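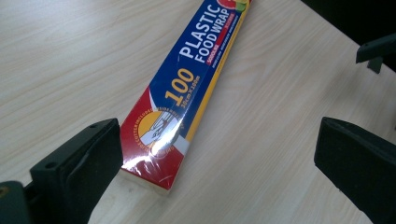 Bulletin de liaison - n° 179

**Compte rendu de visite : les gestes du rangement, chez Dramside**

Le 7 septembre 2020, une délégation de Clandotov a été reçue dans les locaux de Dramside, à Aststead. Conduite par Mme Itziar Herrero, elle devait apprécier si des machines peuvent déjà prendre en charge les tâches courantes d'un foyer ou d'une réserve de magasin : saisir un article, le déposer dans un panier, dégager un plan de travail.

M. Telmo Soler, responsable de l'atelier, a d'abord rappelé que les emballages du commerce demeurent une difficulté réelle. Une boîte de film alimentaire sous pellicule brillante renvoie la lumière et perturbe la lecture de ses contours. Posée de biais, elle oblige en outre à orienter la pince avant la prise. Un employé de rayon ne s'y arrête pas ; la machine, selon M. Soler, y consacre encore l'essentiel de son temps de calcul.

La délégation s'est ensuite intéressée au plan de travail. Le veinage du bois clair et les reflets diffus peuvent suffire à faire naître un objet là où il n'y en a pas. Mme Covadonga Bravo a demandé si un revêtement mat réglerait la question. Il lui a été répondu que les cuisines des particuliers n'en sont pas toutes pourvues, et que Dramside préfère conserver des surfaces ordinaires.

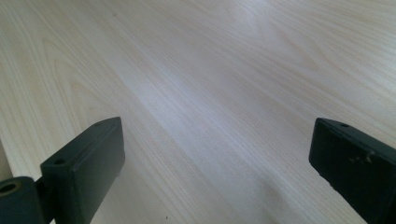 ## Le panier

Le rangement dans un panier grillagé, long et étroit, a donné lieu aux échanges les plus nourris. Un petit article emballé, rouge et blanc, tenu entre les mors d'une pince à main, doit passer le bord sans accrocher le fil métallique. Guidé par un opérateur, le geste paraît simple. M. Soler a fait état de 30 essais autonomes menés au cours de l'été, dont 2 interrompus par un contact avec le grillage, et a précisé que la cadence restait très inférieure à celle d'une personne. 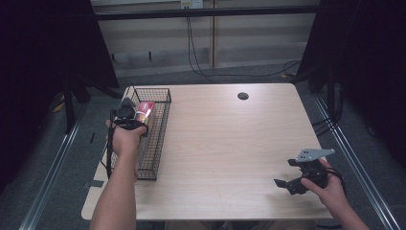 Page 2

Mme Rebecca Pagano a souhaité savoir si l'emploi de deux pinces apportait un gain. L'atelier le pense pour les articles souples et les sachets - la seconde main retient ce que la première déplace - mais ne dispose pas encore de mesures comparatives.

La délégation retient que le rangement d'articles connus, sur une table dégagée, est à la portée des machines sous surveillance. Le service en magasin, avec ses références changeantes et la présence du public, ne l'est pas à ce jour. Une seconde visite sera demandée à Dramside et portera sur les articles fragiles.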